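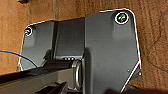 3.2 Materials and break habits

The survey covered two offices of the Jelier group, with nearly 500 staff between them. Fiona Moncrieff handed out the diaries in September. Staff wrote down when they left their desk, where they went and whom they spoke to.

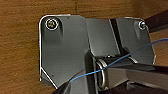
Wear was used as a second source, following the Saltance method — old fittings and surfaces are checked for marks of use. Wood with a visible grain, like the orange-brown boards behind a dark gray metal plate, was graded apart from painted surfaces. Grades were entered by hand and checked against the diaries.

Short breaks were more common than the diaries suggest. Many staff did not record a trip of 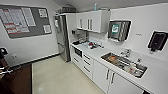

two minutes or less, and these trips were left out of the totals. Longer breaks were coded by purpose: food, drink, talk or play.
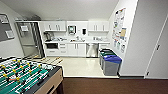 Figure 2. Break room with kitchenette and foosball table.

Talk was the most frequent code at both offices. Play was recorded mainly after lunch.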